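## 4.3 Do softener claims survive the wash?

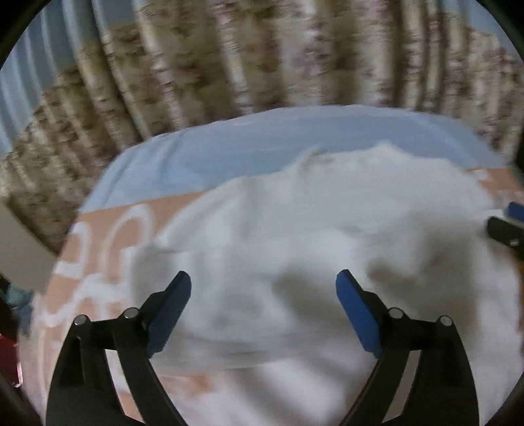 **Figure 3.** Rumpled white cloth between the open fingers of a hand-held gripper.

Most of what is written about fabric softener and towels comes from the people who sell softener. The claim we hear most often is that a treated towel feels softer, lasts longer and dries the skin just as well as an untreated one. We doubted all three parts of it before we began, and readers should keep that in mind.

The best-known source is the Zollari household survey, which drew 2,913 replies. It is a large number and it proves very little. People were asked whether their towels felt "softer than before", with no control group and no attempt to hide which product they had used. Someone who has just paid for a bottle of softener has a reason to say yes. Ma's later re-reading of the survey also points out that the word "before" was never defined, so one reply might compare this week with last week and another might reach back to the day the towel was bought.

We therefore ran a smaller trial in Trendatham with 235 plain cotton towels, all from one supplier. Half the households were given softener and half were given a scented liquid with no softening agent in it. Neither group was told which they had. Each household washed its towels 12 times in its own machine and line-dried them where it could. We did not try to control water hardness, and this is a real weakness. The northern side of town has noticeably harder water than the Yeo estate, and hard water leaves towels stiff whatever is poured in the drawer.

The odd number of towels caused more trouble than it should have. Seok dealt with it by giving the extra one to the scented group, and we have left it in the analysis.

Judges then handled the towels without seeing them. They preferred the treated ones slightly more often, but the gap was small and it shrank once line-dried and tumble-dried towels were looked at separately. Tumble drying seemed to matter a good deal more than softener did. On absorbency the treated towels did worse in the drip test, as earlier writers have found - though our drip test used cold tap water and a kitchen dropper, and we would not lean on it too hard.

As for towels lasting longer, we have nothing to offer. A dozen washes is a short life for a towel. Zudia's leaflet makes the claim in bold type and cites 2 studies, neither of which we could get hold of. Until someone produces them, we see no good reason to repeat it.

The colour of the towels was not varied, and whether dyed cotton behaves the same way is left to section 5.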